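Robotics Club: Simulation Group Update

The simulation group closed November with 1772 logged episodes on the kitchen counter task, over 500 of them recorded after the switch to the new gripper model. Manon Poirier has merged the contact settings into the main branch. Anyone still running the old branch should pull before starting another batch, as the two sets of logs do not mix.

Work now centers on the knife task. The arm has to hold the knife point down above the marble, clear of the bread and the salt shaker, then set it down flat. Saulius Hunt rewrote the grasp check so that it reads finger width and contact force together. The old check passed any closed gripper, including one closed on air.

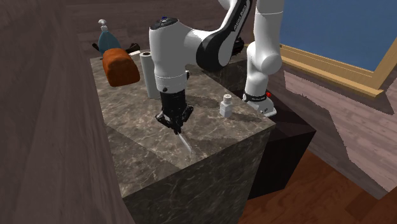

How long does a student need before running episodes without supervision?
Most members get there in two meetings – one to install the software and replay existing logs, one to run a short batch with a senior member.

Physics runs at 1000 steps per second. Thaddeus Haddad tested a coarser setting to save time on the lab machines, but thin objects slipped through the fingers and the change was dropped. Rendering is still the slow part. Batches should be queued with rendering off and replayed later for review.

Object placement is the next item. Start positions currently vary by a few centimeters, and Wahyudi Wijaya is writing a sampler, Gondex, that will also vary rotation and lighting. A first version is in the shared folder. Bug reports go to him directly, with the seed and the log file attached – reports without a seed cannot be reproduced.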